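Speaker notes — Keeping old office computers in use
September 4, 2025
12 shares | 3 comments

Open with the storage room at Plutside. When we started in February there were 187 desktops on the shelves, most of them waiting for the recycler.

Say what the project was. Kallo ran the office side, Bastos did the repairs. Budget was $2,000 for parts, nothing for labor.

Slide 2. Why offices replace machines. Usually the lease ends or the software changes. Ask the room how old their own work computer is. Wait for answers.

Slide 3. Sorting. Power on, check the drive, check the memory, write the result on tape on the side of the case. Anything with a swollen battery or a burnt smell went straight out. Mention the missing power cords — we lost a week to that.

Slide 4. Results. 80 desktops went back to work, 47 of them at the Plustden library branches. The rest were stripped for parts or recycled.

Slide 5. Wiping drives. Go slow. This is where people have questions. One signed sheet per drive, kept with the lease papers.

Slide 6. Look inside before you order anything. Processor, memory slots, drive cage. Write down the board maker and model first.

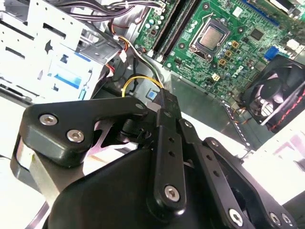 At the Plustden run-through a woman in the back row said the sorting was easy and that her office had got stuck on the paperwork, because no one would sign for the wiped drives. Answer that before moving on. Hand out the blank form.

Slide 7. Contacts and sign-up sheet. Leave ten minutes.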